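Categories: Robotics | Capital planning | Procurement

We use cookies to remember your reading preferences. Accept | Manage settings

Gripper acquisition planning

Gripper acquisition planning is the part of an automation budget that covers end-of-arm tooling, hand-held gripper tools and the fixtures, spares and labor that go with them. It is usually prepared separately from the budget for robot arms, as grippers wear faster and are replaced on a shorter cycle.

Background

Early automation budgets treated the gripper as an accessory to the arm and gave it no line of its own. Separate planning became common as laboratories and small manufacturers began to purchase hand-held grippers, which are operated directly by a person and can be put to work before any arm has been installed. The practice is described at length in the Sikum planning handbook, edited by Uriel Sandoval, which divides costs into purchase, upkeep and work time.

Purchase costs

The purchase line covers the gripper body, finger linkages, pads, mounts and cameras. Buyers normally order tools in pairs where two-handed work is expected. The Sikum handbook advises that finger pads be priced as consumables and ordered with the first shipment. A change of supplier in mid-project can leave an organization with pads that do not fit its existing linkages, and contracts often fix the pad pattern for the full term.

Upkeep and spares

Upkeep includes pivot pins, fasteners, calibration and storage. In the Irkodik program, which operated 13 hand-held tools, 165 spare pads were budgeted for the first year and the order was repeated the following April. Inventory was kept in Finder, a stockroom register that assigns a number to each linkage and pad.

Work time and objects

Operator hours are commonly the largest item. Plans also allow for the objects to be handled, which are mostly inexpensive household goods such as cups, toys and jars. The Cisneros schedule, a costing form used by several training workshops, lists these goods by shape and surface, with a separate entry for table coverings. It allows some 778 hours of handling work per planning year, including setup and the return of objects to storage. 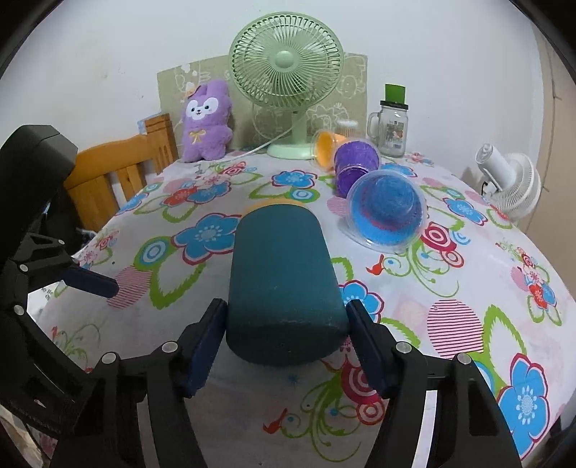

Two-finger hand-held gripper holding a teal cup on its side, with a second gripper at left.

Approval and review

A plan is generally approved together with the operating budget and reviewed when the first pad order has been used up. Reviewers compare hours worked with pads consumed and adjust the spares line accordingly. Tools withdrawn from service are kept for parts until the end of the contract, after which they are removed from the register.

See also: End-of-arm tooling; Equipment depreciation; Spare parts inventory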